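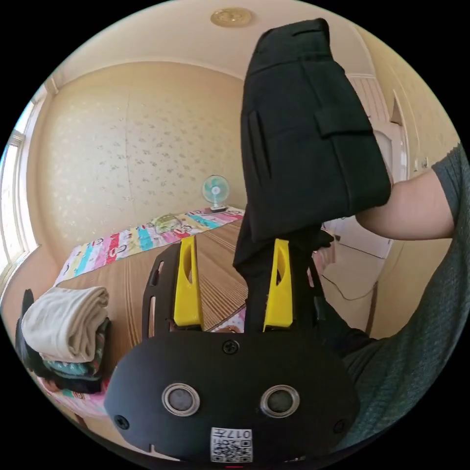 Volodymyr Pasichnyk

Gruden Garment Table, legwear section

README

Version 2, last revised 2021-05-06

Summary

The Gruden Garment Table is a plain-text table of household clothing and how it is folded, hung and put away. The legwear section covers trousers, shorts, leggings and pajama bottoms. It holds 2123 rows. One row is one garment in one state: spread out, folded, held up, hung or bunched. A garment that was entered in three states takes three rows with the same garment_id.

Files

legwear.csv — the table, UTF-8, comma separated, header in the first line
pockets.csv — one row per pocket, joined on garment_id
terms.txt — vocabulary for the coded columns
CHANGES.txt — edits between versions

Columns in legwear.csv

garment_id: integer, stable across versions
type: trousers, shorts, leggings, pajama, unresolved
color: one everyday color word; "mixed" for prints and checks
state: spread, folded, held, hung, bunched
fold_count: integer, blank if it can't be read
support: hand, hanger, shelf, table, floor, other
notes: free text, up to 20 words

Columns in pockets.csv

garment_id: as above
pocket_kind: slit, patch, flap, welt, coin
pocket_side: left or right as seen by the person entering the row, not the wearer's left or right
closure: none, button, zipper, snap, unknown

Entry rules

Type is entered from what shows. If the hem is out of sight and the leg length can't be judged, enter "unresolved". A black folded garment with a slit pocket on one side and a rectangular flap pocket on the other could be trousers or cargo shorts, and the pockets alone don't settle it. In version 1 such rows went in as trousers, which inflated that class.

State and support are separate columns. A garment hanging down with a forearm against it is "held", support "hand". If the upper part hangs straight and the lower end bunches, state stays "held" and the bunching goes in notes. Use "bunched" only when most of the fabric has lost its shape.

Fold count is the number of folds, not layers. Legs laid together along the center seam count as one. Do not guess at folds on the far side.

A flap pocket is entered as flap even if the flap may be decorative. If there is no visible fastener, closure is "unknown". Enter "none" only when the pocket opening is in plain view.

Black and navy are easy to confuse under warm room light. Rows entered under ceiling lamps keep the color word given at the time, and no correction was applied later.

Known problems

Dark garments lose their seams, so fold_count is blank more often for black than for any other color. Do not read those blanks as zero.

Leggings are thin in this section. Most of them came from the Prieto laundry room, where knitwear was sorted out before entry.

Rows from the Rarnska household use "sweatpants" in notes. The type for these is trousers.

Checking

Zoriana Zakharchenko and Ostap Tkachenko each read the full pocket file. Disagreements on pocket_kind were settled by going back to the garment where it was still at hand. Otherwise the row was dropped.

Planned

Hanger type as its own column, in October. Skirts will go in a separate section.

Comments (3)

Qusai Haddad
Does pocket_side flip when the garment is turned over between states? I have a pair with the flap pocket on the left when spread and on the right when hung.

Volodymyr Pasichnyk
Yes, it flips. Side is per entry. I see now that pockets.csv has no state column to join on, so your case is ambiguous. I will add one.

Vinzenz Mösli
terms.txt still lists "draped" under state. Leftover from version 1?

Contact: Cimedano household data desk | © Cimedano | Back to top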